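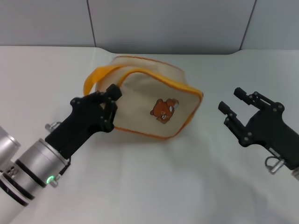
4.2 Soft Containers at the Bench

Handling a cloth bag is a small chore for a person and a hard one for a machine. The bag has no fixed shape. Its straps hang where they fall, its rim folds under light pressure, and a grasp planned from one view may meet only loose fabric when the jaws close. In the Urmont trials we treated bags as a separate class of household object and scored them apart from boxes, jars and other rigid items.

The work surface was kept plain and white. In Figure 3 a cream bag with yellow and orange trim rests between the two arms, with one gripper at its left side and the other open and clear of it. The strap at the left bends into a hook shape close to the gripper. Such positions are troublesome for the Pasico planner, which models a strap as part of the bag body and may choose a grasp that takes in both. The small bear on the front panel was of some use to the tracking software, as plain cloth offers few points to follow.

Of 2431 attempts in the full bench series, 1926 were scored as complete. The remainder were scored as failures even when the object had been lifted, if it was not then set down within the target area. We consider this rule strict but fair. A household user would not accept a bag dropped beside the shelf.

4.3 Views at Close Range

Wrist cameras are often proposed as a remedy for poor depth estimates near the object. Their value depends on what they face. Where the view holds only smooth gray panels and the joints between them, the Bilyk matcher has little to work with, and motion blur softens the few edges present. Bright glints along a seam can be taken for features of the target. We therefore lowered the weight of wrist images whenever fewer than 6 stable matches were found, and relied on the head view until the count recovered.

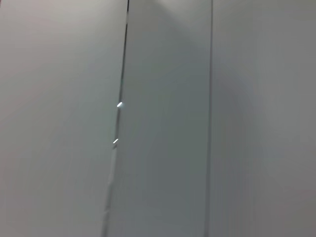
Figure 4. Wrist camera view of adjoining gray panels, with a slanted seam at left, a thin straight joint at right and a soft shadow between.

The same weighting was used in the Surkevitz shop-floor trials, reported in Section 5.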